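Le grand tri du bac à jouets

Chez moi, les jouets finissent toujours dans le même bac. Tous! Le mercredi matin je le vide, le mercredi soir il déborde, et entre les deux j'ai marché sur un truc à picots. Alors cet été je m'y suis mise pour de bon, avec un bac en métal, des balles, des œufs colorés, et les petits tricots qui se glissent partout.

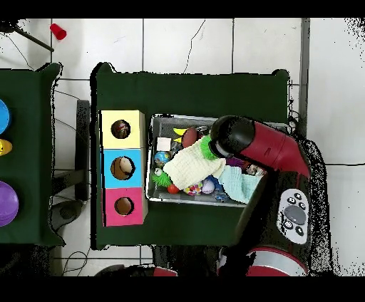 Des trous plutôt que des étiquettes

Les tout-petits ne lisent pas, mais un trou rond, ils comprennent tout de suite. J'ai donc adopté le casier à trois cases – jaune, bleu, rose – posé juste à côté du bac. On pioche, on vise, on lâche. Les balles d'abord, le reste attendra!
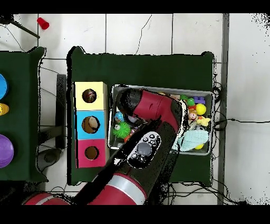

Corina Baumgartner trouve que trois cases, c'est déjà trop : chez elle, une boîte pour ce qui roule, une autre pour ce qui ne roule pas, et tout est rangé avant le dîner.

Je veux bien la croire, mais moi j'aime les couleurs (et mes peluches n'entrent dans aucune des deux catégories). Je les mets à part avec les tissus, sinon on ne retrouve plus les briques qui dorment dessous.
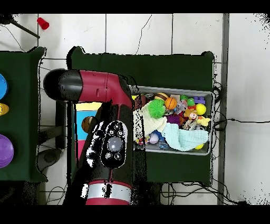 Faut-il tout trier d'un coup?
Mieux vaut s'arrêter au bout de 20 minutes et reprendre le lendemain, surtout avec des enfants.

Pour le bac lui-même, je reste fidèle au grillage : les miettes tombent, on voit ce qu'il y a au fond, et ça se rince sous la douche.

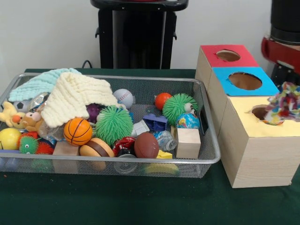

Il me reste à régler la question des sachets en plastique, que je retire dès que j'en croise un, et celle des balles à picots, que je range désormais en hauteur le soir.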